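The Case for the Bad Corner Shop

Every few months somebody in Oscombe announces that the town needs a decent grocery store, and everybody agrees, and then we all get in our cars and drive 14 miles to Porberg, where there already is one. I have done it myself. I did it last week, for capers.

My position, which has cost me at least one dinner invitation, is that what a small town needs is a bad store within walking distance. By bad I mean narrow, overpriced and a little unpredictable. The kind that has three sorts of birthday candle and no onions.

The argument against such places is easy to make and I hear it a lot. A jar of peanut butter costs a dollar more. The lettuce has been through something. When the planning office asked residents what they wanted on the old bank site, 1,077 people sent back the form, and most of them checked "full-service supermarket," as I might check "beach house" if anybody put it on a form. Oscombe has 2,072 residents. No supermarket chain is going to look at that number and reach for its checkbook.

So the bank site sits there, holding out for a better class of offer, and has now held out long enough to grow a small tree.

Meanwhile the shop we did have, Ait Brahim on Mill Street, closed in October after 25 years. People were very sad about it. I stood on the sidewalk with several of them being sad, and we worked out between us that the last thing any of us had bought there was a bag of ice. We had loved the place the way you love a great-aunt, from a distance and mostly in the past tense.

What went with it was small stuff. Kids had somewhere to spend two dollars without being driven there. My neighbor, who gave up her license last year, could get her own milk and complain about it to a person. You could run out of something at nine at night and have it be a short walk – maybe a conversation on the way back – and not a project.

None of this shows up in a comparison of grocery prices, and I have seen some very thorough comparisons. My brother-in-law keeps one. He has never put in a column for gas.

And choice, the great selling point of the big store, is a thing I'm willing to have less of. Give me a few cans of potato chips in different colors, one of them leaning, and I can be out the door in a minute.
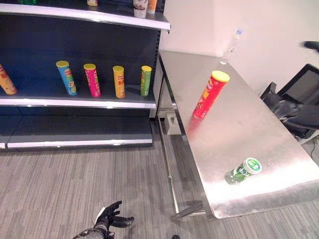
Fouad El Ouafi wrote to me after an earlier version of this piece ran in the newsletter, and he was not charmed. It was easy to be fond of a bad shop, he said, if you had a car and could treat it as a backup. He spent two years doing his whole weekly shop in one, and it ate a quarter of his paycheck and he never once saw a ripe tomato.

He's right, and I have been chewing on it since. A shop like that is a poor thing to depend on. I would only say that Fouad's two years would have been worse with no shop at all, and that is the choice in front of us on Mill Street, where the latest proposal is for parking.

Parking for what, the proposal doesn't say.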